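Wekidby Two-Arm Laundry Handling Cell

Home / Products / Soft Goods Handling / Wekidby

Model: Wekidby, two-arm version
Manufacturer: Coledex
Availability: Quoted to order
Demonstrations: By appointment at the Madigan Street showroom

Overview

Wekidby is a two-arm handling cell for clothes and household linens. It picks single garments from a mixed pile and moves them to a basket, a bin or a folding surface. It is sold to small laundries, care homes and training kitchens that want to automate the first part of the sorting job without rebuilding the room.

Each arm carries a parallel gripper with two black fingers. The fingers are swapped by hand with one hex key. A small camera at the wrist gives a close view of the fabric between the fingers, and the operator can watch that view on the control screen during a run.

The cell can be run two ways. In guided mode, a person moves the arms from a pair of hand controllers. In program mode, the arms follow a saved routine and stop to ask for help when a pick fails. Most buyers start in guided mode and stay there for the first few weeks.

What is included

Two arms with wrist cameras
Two grippers, white housing
Four pairs of fingers (two long, two short)
Hand controllers and stand
Control computer with Lurko software, one-year license
Cable set and strain relief clips
Printed setup guide
One day of on-site training

Table, basket and folding surface are not included. The arms can be clamped to most level work surfaces. Please send us a sketch of the room with your quote request.

Specifications

Reach per arm: 87 cm
Maximum load per gripper: 3,000 g
Weight per arm: 8 kg
Power: Standard wall outlet, one per arm plus one for the computer
Software: Lurko, wired connection required
Part number: WK-179

The load figure is for a dry garment held near the middle. Wet towels and heavy coats should be tested before you rely on it. We do not recommend the cell for items with loose beads or long cords.

Open day at the showroom

We ran Wekidby for visitors on June 25, 2020. Groups were kept small and each one had a full session with the cell, including time on the hand controllers for anyone who wanted it. Gunther Teuber from our applications team led the sessions and took questions between runs.

The demonstration was set up in the showroom's kitchen corner, with the usual cabinets and a sink behind the work area. Customers often ask whether the arms need a clear, empty room. They do not, but they do need a clear path above the pile, and cables have to be routed so that neither arm can catch them.

The clothes were ordinary ones and were not arranged for the arms. Heavy fabric with thick seams is easy to grip but pulls other items with it. Thin white fabric is harder – the folds all look alike to the camera, and a pick can take two layers at once. Small items caught in the folds of something larger are the slowest part of the job, and several visitors asked to try them.
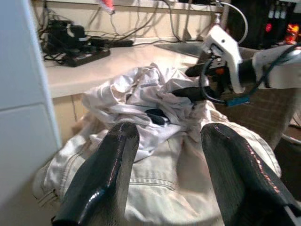

Both grippers at the laundry pile, seen from the wrist camera of one arm.

Questions from visitors

Can it fold? Towels and pillowcases, yes, with the folding routine. Shirts are still done in guided mode.

Can one person run both arms? Yes. The hand controllers are made for one operator, and most people at the open day were picking up clothes within a few minutes.

How loud is it? You can hold a normal conversation next to it.

Can we buy one arm now and add the second later? Yes, but the second arm has to be calibrated on site. Ask for the visit to be included in your quote.

Ordering and demonstrations

Prices depend on the mounting and the length of the software license. Use the Request a Quote button on this page, or call the showroom during business hours. Further demonstrations are planned for July. You are welcome to bring a bag of your own clean laundry, and we will run it through the cell while you watch.

Related products

Long finger set, black
Short finger set, black
Lurko license renewal, one year
Clamp mount for work surfaces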